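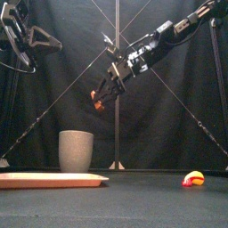 댓글 하나: 손끝은 그대로 두고 쥐는 힘만 올리면 안 되나요? 저는 그렇게 해서 컵은 잘 들고 있습니다. 다만 얇은 플라스틱은 자꾸 찌그러집니다.

단단한 컵만 옮기신다면 그렇게 하셔도 됩니다. 저도 처음 한 달은 그렇게 썼습니다. 그런데 작업대에 컵, 쟁반, 작은 장난감, 얇은 플라스틱을 같이 올리면 힘 하나로는 맞출 수 없습니다. 그래서 이번 글에는 그리퍼 손끝과 제어기를 비교할 때 제가 지키는 방법을 적습니다. 비교한 것은 Stunov 손끝, Ditent 손끝, 그리고 Karaca 제어기와 Koteo 제어기입니다.

물건을 먼저 정하기

손끝을 사기 전에 무엇을 집을지 정하십시오. 저는 모양이 서로 많이 다른 물건을 고릅니다. 위가 넓은 컵, 납작하고 테두리가 있는 쟁반, 손가락 사이에 들어가는 작고 둥근 물건이 좋습니다. 투명한 물건도 꼭 넣으십시오. 손끝보다 카메라가 먼저 어려워하는 물건입니다.

물건은 비교가 끝날 때까지 바꾸지 않습니다. 저는 중간에 컵을 더 가벼운 것으로 바꾼 적이 있는데, 앞의 기록을 모두 버렸습니다.

바닥과 배경

바닥은 광택이 없는 어두운 천이나 판이 편합니다. 뒤에는 검은 천을 칩니다. 주름은 조금 있어도 제 카메라에서는 문제가 없었습니다. 조명은 낮게 두지 마십시오. 쟁반처럼 평평한 물건은 빛을 받으면 한쪽이 하얗게 날아가고, 그러면 테두리를 찾기 어렵습니다. 조명을 조금 돌리고, 위쪽 카메라로 다시 확인하십시오.

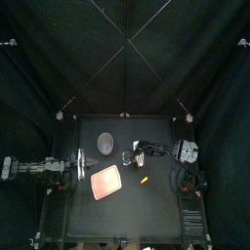
손끝 비교

Stunov 손끝은 부드럽습니다. 컵의 벽을 잡을 때 잘 미끄러지지 않고, 작은 물건을 비스듬히 잡아도 버팁니다. 대신 먼지가 잘 붙습니다. 저는 시작하기 전에 젖은 천으로 닦고, 완전히 말린 다음에 씁니다. 알코올을 썼더니 표면이 조금 뿌옇게 되었습니다.

Ditent 손끝은 더 단단하고 끝이 얇습니다. 쟁반 테두리 밑으로 넣기에는 이쪽이 훨씬 낫습니다. 둥근 물건에서는 가끔 돌아갑니다. 나사를 너무 세게 조이면 손가락 두 개가 평행하지 않게 되니, 종이 한 장을 물려서 양쪽이 똑같이 잡히는지 보십시오.

물건마다 같은 횟수로 시험해야 비교가 됩니다. 저는 손끝마다 100번씩 했습니다. 좀 지루하지만 스무 번쯤에서 멈추면 그날의 운이 그대로 점수가 됩니다. 놓친 것과 찌그러진 것은 다른 칸에 적으십시오. 저는 처음에 둘 다 '실패'로만 적어서, 나중에 손끝이 나쁜지 힘이 나쁜지 알 수 없었습니다.

제어기 비교

Karaca는 설정 화면이 간단하고, 힘을 숫자 하나로 넣습니다. 제 그리퍼에서는 컵이 317, 얇은 플라스틱이 140이었습니다. 이 숫자는 단위가 없는 설정값이라서 다른 기계에 그대로 옮기면 안 됩니다. 낮은 값에서 시작해서 조금씩 올리십시오.

Koteo는 닫는 속도와 힘을 따로 정할 수 있습니다. 처음 배우기에는 복잡합니다. 그래도 얇은 물건은 천천히 닫는 쪽이 결과가 좋았고, 저는 지금 Koteo를 더 많이 씁니다. 설명서의 번역이 어색한 곳이 있으니 영어판도 옆에 두시면 도움이 됩니다.

제어기를 바꿀 때는 손끝을 바꾸지 마십시오. 둘을 같이 바꾸면 비교가 아닙니다.

케이블 정리

팔 두 대를 마주 보게 두면 케이블이 서로 가까워집니다. 팔을 가장 멀리 뻗은 자세에서 길이를 재고, 거기에 손바닥 하나만큼 여유를 더하십시오. 너무 짧으면 손목이 돌 때 당기고, 너무 길면 물건 위로 내려옵니다. 저는 관절 7개를 하나씩 끝까지 돌려 본 다음에 끈으로 묶습니다. 쇠로 된 끈은 쓰지 않습니다.

손목 카메라

위에서 보는 카메라만으로는 손끝과 물건 사이의 틈이 잘 보이지 않습니다. 손목 카메라를 같이 쓰십시오. 자기 그리퍼가 화면 가운데를 많이 가리면 각도를 조금 바꿔 봅니다. 가려지는 부분을 모두 없애기는 어렵습니다. 저는 손가락 끝이 보이면 그 정도로 만족합니다.

초점은 물건을 집는 거리에 맞추고, 맞춘 다음에는 테이프로 고정합니다. 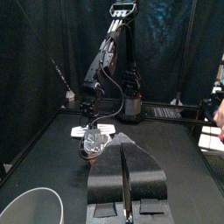
손목 카메라로 본 맞은편 팔의 흰 손끝과 구겨진 투명 플라스틱

투명한 물건은 가장자리의 반짝이는 부분만 화면에 남을 때가 많습니다. 이럴 때는 노출을 한 단계 낮추고 다시 찍어 보십시오. 손을 작업대 쪽으로 넣을 일이 있으면 먼저 정지 단추부터 누릅니다. 물건을 조금만 옮길 때에도 마찬가지입니다.

손끝의 교체 시기는 12월에 따로 쓰겠습니다. Stunov 쪽이 먼저 닳고 있습니다.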